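Roltora table set – readme

Maintained by Viorica Pascu. Layout notes by Pravesh Van Wyk. Last edit 18 June 2023.

What's in here

Tabletop stills of plates and food on green. One table, one green surface, a white plate in most of them. Made for people who need to find a plate, find the food on it, or tell an empty plate from a full one. Not for recipes, calories or anything like that – we never weighed a thing.

1000 stills total. 333 have been checked by hand so far (Ritva did most of these, Gareth the rest). The others have first-pass labels only, treat them with care.

Folders

plates – plate is the main thing
food – food on the plate or next to it
mixed – whatever didn't fit, needs a clean up
notes – text files, one per session, some very short

Labels

plate: round, white, colored rim ok. Label it even when you only get a slice of it.
food: anything edible on or off the plate. If you can't tell what it is write "food, unsure" and move on. Please don't guess egg / fruit / sauce from a yellow blob, we had 30 of those to undo.
round_small: small round things that might be a ball. Kept apart from food on purpose.
cloth: any fabric, the green backdrop and the black one both.

Rim color is a free text field. People wrote lavender, purple, pink, lilac for what looks like the same rim. Left as is for now, will merge in October when Adesuwa is back.

White plate against green: 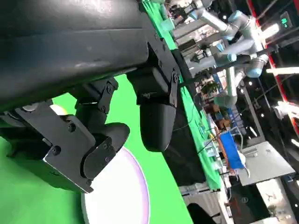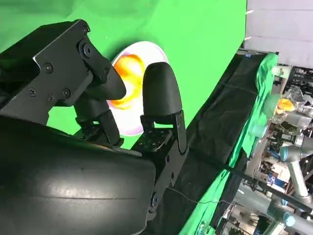

Fig. 1 and 2. Round white plate with a faintly tinted rim. Orange-yellow food on it in the second.

Known problems

- Plate is often partly hidden. The box should go round the part you can see, not the part you imagine. Early labels did it the other way, mostly fixed.
- Shine on glossy food gets boxed as a seperate item. Delete the extra box when you find one.
- Tilted views. Don't rotate the files, it breaks the boxes!
- Wrinkles in the green cloth – ignore.
- 2 session notes are missing. Gareth is looking.
- Food at steep angles: height is hard to judge so we dropped the height field altogether. Old files may still have the column, its empty.

Splits

None yet. If you make your own keep whole sessions together, neighboring stills are very much alike and you'll fool yourself otherwise.

Changes

Plate and bowl used to be one label, now split. Renamed yellow_thing to round_small or food, case by case.

Questions or bad labels: write to Viorica, put the file number in the subject line. Fixes go in with the next batch.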